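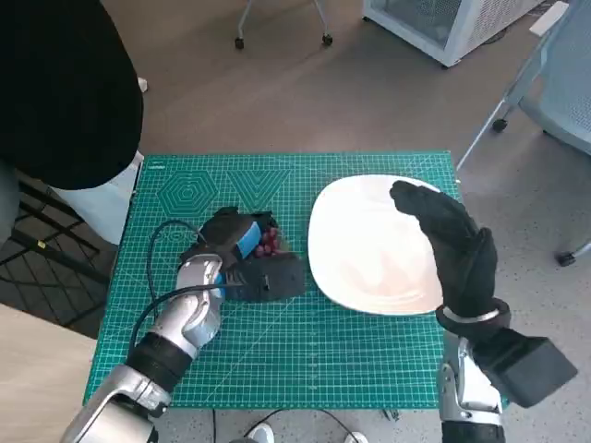

3 min read

Enikő Kocsis has a plate she won't let anyone put in the dishwasher. It's white, square with the corners rounded off, and it has a low rim that you only really notice when a grape rolls towards it and stops. She has set it on the green cutting mat that lives on her work table, and there are dark red grapes on the mat as well, waiting to go on.

"I always start with grapes," she says. "Everyone asks what the first thing you should put on a plate is, and they expect me to say cheese. Grapes! Then you build away from them."

Kocsis runs the small-plates evenings at Tirkstead, the old seed merchant's in Plisden that now has a kitchen at one end and long tables at the other. She started there as a paper cutter, making menus and place cards, and the mat comes from those days. It's the self-healing sort, all grid lines, with hexagons and triangles printed up in one corner, and she found by accident that it was the best thing she'd ever laid food out on.

"I'd left it on the table and somebody put a plate down on it, and suddenly I could see where everything was," she says. "You've got lines going across and lines going up. If the plate's crooked, you know. If the bunch is sitting too far over, you know that too. I'd been doing it by eye for years and thinking I was good at it."

The food never touches the mat at a service, she is quick to add. It's for practice, and the practice grapes get rinsed and eaten by whoever is in the kitchen.

I'd come expecting to talk about recipes and we hardly mentioned one. She wanted to talk about white glaze (the shinier the better, she likes the way it picks up the lights overhead) and about colour. A deep maroon grape on plain white is, for her, very nearly a finished dish. "Green ones are lovely to eat but they go a bit shy on the plate. The dark ones look like you meant it."

So how should you do it at home? Her method is simple enough. Snip the bunch into small clusters, small enough to close your hand round. Pick the cluster up from above with your fingers curled over it, bring it across low, and let it settle before you let go. Don't drop it, and don't fuss with it afterwards.

"People poke," she says. "They put it down beautifully and then they poke it for five minutes. Leave it alone!"

Kwan-ho Huang, who cooks at the same evenings, was a sceptic. He trained in a kitchen where the plate came last and you had seconds to fill it. "I thought the mat was a hobby that had wandered in," he told me, laughing. "Then she made me do the same cluster over and over one afternoon in April, and by the end I was arguing with her about where it should go. I was really quite cross about it." He now has a mat of his own, which he keeps under his bread board.

The two of them disagree cheerfully about stalks. Huang wants them tucked underneath. Kocsis likes a bit showing, to give people something to hold. They've agreed to differ, and you can tell who has done your plate by looking.

The plates are from Mirine, a pottery shop a short walk from Tirkstead, where Kocsis bought 55 of them when the evenings outgrew the borrowed crockery. She went for the rounded square because it sits so happily against a grid - the straight sides line up and the corners stay soft. Round plates are coming back for the summer, though, and she's already on the mat with one most mornings, working out where the middle is.

"It sounds like nothing, doesn't it? Grapes on a plate," she says. "But I could talk about it until teatime."

She very nearly did, and I went home with a bag of the practice grapes.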